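My aunt retired in December and announced that she would be learning to nap. She had spent 2,000 mornings catching the early bus out of Starnwood, by her own count, and felt she was owed.

Napping is harder than the young suppose. Malathi Varma, who teaches an evening class in it at the Plavau library, charges seven dollars a session and asks people to bring their own pillow. Two of her students have been sent home for snoring, a thing she puts down to showing off.
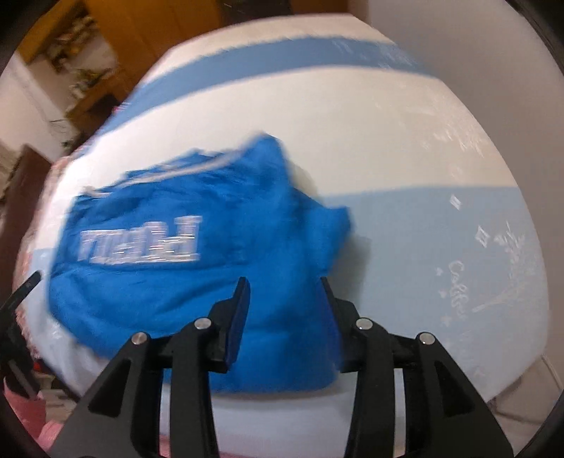 HOME & REST

My aunt lasted one class. She objected to the flute music, and to being told to picture a lake. She now lies down after lunch with the radio on and the phone beside her ear, gets up to 20 minutes, and denies every one of them.

"I was resting my eyes," she told me, with the print of a cushion seam across her cheek.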